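Trimcombe Help Desk
Ticket 512
Subject: Judora desk mat, large, dark gray. Slides on table, spot near corner
Opened: Saturday, February 12, 2022
Opened by: Isabelle Beaudoin
Assigned to: Dilwyn Foulkes
Product group: Mats and table covers
Status: Closed

Isabelle Beaudoin wrote:

We bought the large Judora mat in dark gray to go on a white Irberg table in our workroom. It creeps. If you lean on the front edge and push, the whole mat moves back toward the wall, and by the end of the day it needs to be pulled forward again. The old mat from Beaulieu stayed put on the same table, so I don't think the table is the trouble.

Second thing, there is a spot near one corner that won't come off. I tried a dry cloth and then a damp one. I don't know if it came that way. Casimiro unpacked the mat and he doesn't remember seeing it.

Can the mat be exchanged, or is there something we should be doing first?

Dilwyn Foulkes wrote:

Thank you for the report. Before we talk about an exchange I need a few things from you.

Is the backing film still on? It is clear and easy to miss. Turn one corner over and try to lift it with a fingernail.

What do you clean the table with? Any spray that leaves a shine will make the mat slide.

Was the mat rolled or flat when it reached you?

Please also attach photos of the mat on the table, with the corner that has the spot in at least one of them.

Isabelle Beaudoin wrote:

No film that I can find. Casimiro says he peeled something off when it was unpacked, so that must have been it. The mat came rolled. For the table we use whatever is in the closet, which at the moment is a furniture spray with wax in it. I'll guess that is the answer you were looking for.

Photos attached.
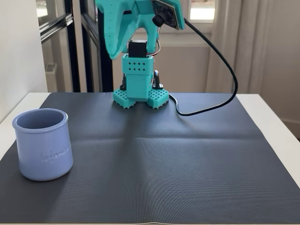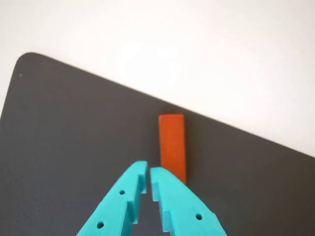 Washing a Judora mat is simple and I would do it at the same time as the table. Use lukewarm water with a drop of dish soap, top and underside, then rinse and let it dry flat, never over the back of a chair. Wipe with the grain. You can make out the fine diagonal lines of the surface in the second photo, best toward the lower left, and going along them picks up more dirt than scrubbing in circles. The tiny dark speck by the rounded corner in that same photo is the one I take you to mean. Try a soft toothbrush on it once the mat has been washed. Please don't use a melamine sponge or anything with bleach, as either will leave a pale patch larger than the spot you started with.

For the table:

1. Take everything off the mat and lift it away. Don't drag it.
2. Wash the whole table top with dish soap and warm water. The wax has to come off everywhere the mat touches, and your mat covers most of the table, so there is no point doing only the middle.
3. Rinse with a clean cloth. Repeat if the water still beads.
4. Let the table dry for at least 2 hours.
5. Put the mat down from the back edge and smooth it forward with your forearm to push the air out.

Leave it a full night before you test it. Then push on the front edge the way you described and let me know how far it moves.

Dilwyn Foulkes
Trimcombe Help Desk

Isabelle Beaudoin wrote:

Did the table and the mat. I had to wash the table twice before the water stopped beading. The mat was left overnight.

It is much better but not completely fixed. With a hard push it now moves 3 mm and then holds. Before, it would have kept going as long as you kept pushing. The left side holds better than the right.

The spot is still there after the toothbrush. It looks a bit smaller to me. Casimiro says it looks the same.

Separate question while I have you. We keep cups on the mat during the day, usually over on the left like the blue one in the first photo. Does that matter? The Beaulieu mat ended up with rings all over it.

Dilwyn Foulkes wrote:

Cups are fine. Hot ones should go on a coaster, because heat can leave a ring in this material and we have no way of getting it out. A cold drink that sweats should be wiped up the same day.

On the right side holding less well than the left, please check two things. Put your palm flat near the right edge and press. If you feel it give, there is air under it and step 5 needs doing again on that side. If it feels solid, lift the right edge and run a dry finger over the table. It should squeak a little. If your finger glides, there is wax left.

Small hard things stored under the mat will also do it. I've had a customer with a ruler under there.

Isabelle Beaudoin wrote:

It was wax. There was a strip along the right side where I must have run out of patience. Washed it again, dried it, put the mat back. It doesn't move now unless I really shove it, and I'm happy with that.

I moved the furniture spray to the other closet and put a note on the shelf.

That leaves the spot.

Note (internal), Dilwyn Foulkes to Ginette Simard:

Can you look at the photos on 512 and tell me if the speck by the corner could be a pigment spot from the factory? Customer has tried dry cloth, damp cloth, soap, soft toothbrush. No change she is sure about. Sliding is solved, wax on the table.

Note (internal), Ginette Simard:

Can't tell from a photo. Could be pigment, could be a bit of grit pressed in while it was rolled. Ask her to feel it. If it's raised she can try clear tape, pressed down and pulled straight up. If it's level with the surface it is in the material and she can have an exchange or a partial refund, her choice. I'd offer both.

Dilwyn Foulkes wrote:

Please close your eyes and run a fingertip over the spot. If it feels raised, press a piece of clear tape on it and pull straight up, up to 5 times. If it feels level with the rest, it's in the material. In that case we will exchange the mat or refund part of the price, whichever you prefer.

Isabelle Beaudoin wrote:

Level. I can't feel it at all. Tried the tape anyway and nothing came up.

I'd take the partial refund. The mat is down and holding and I don't want to do the table again. Refund to the same card, please.

Dilwyn Foulkes wrote:

Refund entered. You will get a separate email with the amount. If the mat starts to creep again, wash the table with dish soap first and reply to this ticket if that doesn't cure it.

Status changed from Open to Closed
Cause: wax residue on table top; spot in surface material, cosmetic
Resolution: cleaned and refitted by customer, partial refund
Approved by: Ginette Simard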